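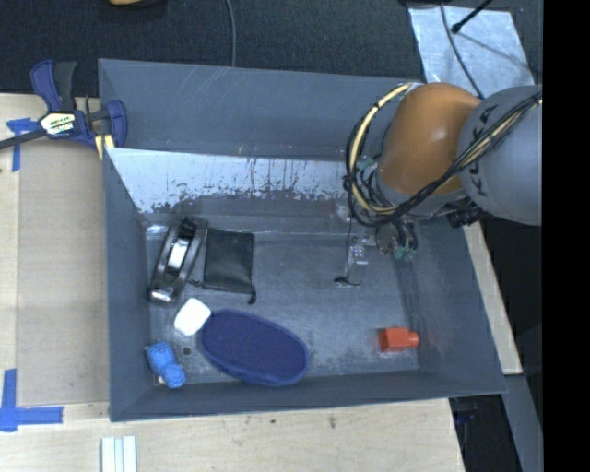
In praise of the big grey bin

Give me one large open bin over a wall of clever little drawers, any day of the week. I have tried the drawers. I once bought a set with more than 127 compartments, labelled every one of them over a wet March, and then spent the spring unable to find a fuse. With a bin you lean over and look. There it all is!

People who love organising tend to wince at this. My friend Marama Costigan keeps her sewing things in matching boxes with printed tags, and I admire them the way I admire a cathedral – from the doorway. But sorting is work, and you pay for it twice, once when you put a thing away and again when you have to remember what you decided to call it. Is sticky tape stationery or repairs? The bin doesn't ask.

It should be open at the top, wide enough to get both arms in, and tall enough in the side that you can chuck things from across the room. Sloping walls are lovely, everything slides back towards the middle. Lids are a mistake, as a lid becomes a shelf within the hour and then you've lost the lot.

And please, let it get scuffed! I like a scraped floor and a worn pale patch down one side far more than anything fresh from the shop. It means the thing gets used. Mine came from the Arari hall clear-out and it was battered then.

There is a limit, I'll grant. Sharp things want their own home, and so do batteries. Once you're digging past your elbow you need a second bin, and I'd put it right next to the first.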